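Boots first, before the kettle goes on. I know. But if you leave them in the bag overnight after a wet training at Clustdale you'll be scraping concrete off them at Saturday-game o'clock.

## Muddy footy boots

- Bang them together outside. Not on the brick wall, it chips the studs.
- Laces out, insoles out. Insoles get their own wash, warm water and a drop of dishwashing liquid.
- Old toothbrush round the studs. A popstick for the gunk in the corners.
- Stuff with newspaper. Change the paper after 2 hours, then again before bed. That second change does most of the work.
- Never the dryer, never in front of the heater. Glue lets go and then you've got a flapping sole at three quarter time.

Leather ones want a bit of dubbin once a month over winter. Synthetic, just a damp cloth.

## Grass stains on white shorts

White vinegar and water, half and half, straight on. Leave it while you have dinner. Then rub in laundry soap (the plain yellow bar is fine) and wash cold. Hot water sets it, learnt that in my first season washing for the Eshun juniors and the shorts were never white agian.

Blood: cold water and salt. Cold. Do it in the sink as soon as you're home.

Don't bother with bleach on the club shorts, it goes for the elastic and the printed number starts to yellow.

## The jumper wash

Inside out, cold, gentle, no softener. Softener gums up the fabric and it stops breathing. Zips done up on anything else in the load or they'll pull threads. I do the whole team set in 3 loads, darks of the training gear last.

Count of jumpers goes on the lid of the tub in texta. Saves the phone calls.

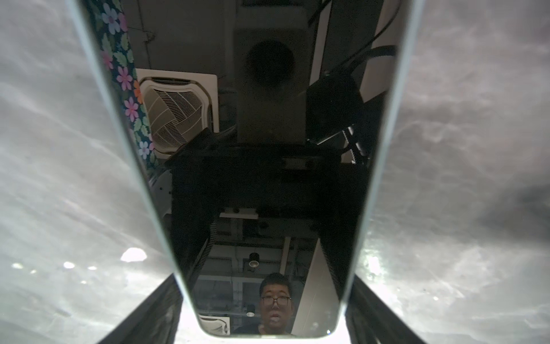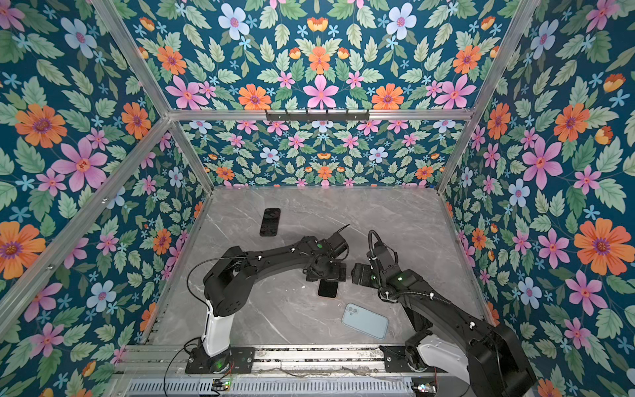
Glossy black panel up close, then phones on the marble-look top.

## Shin pads, mouthguards, the smelly stuff

Shin pads: bicarb in a plastic bag, pads in, shake, leave overnight. Shake out over the garden. If they still pong, wipe down with vinegar and peg them on the line by the strap.

Mouthguard: cool water and a soft brush after every game, a bit of toothpaste if you must. Hot water warps it. Store it in the vented case, not loose in the glovebox. Cars get hot even in July if the sun's on the windscreen.

Headgear, hand wash only. Squeeze, don't wring.

## Footballs going flat

Wet the pump needle before it goes in. Dry needle wrecks the valve, every time. A drop of glycerine down the valve at the start of the season helps too, the chemist has it.

Slow leak? Hold the valve under water and look for bubbles. If it's the valve, glycerine again and leave it a day. If it's the seam, that's now the backyard ball.

Store them a bit soft over summer, out of the sun. Ours live in an old net off the shed hook at Korka.

## Kit bag

Empty it. All of it. Turn it inside out over the clothesline, brush the grit out of the corners, wipe with warm soapy water and leave it open till bone dry. A dryer sheet in the side pocket if you like the smell, I don't.

Spare laces, 2 hair ties, tape, a roll of bin bags for the wet gear. Bin bags go in last so they're on top.

Oranges cut the night before, in a lidded tub with a damp tea towel over them. Tub back in the fridge, by the door so it doesn't get forgoten.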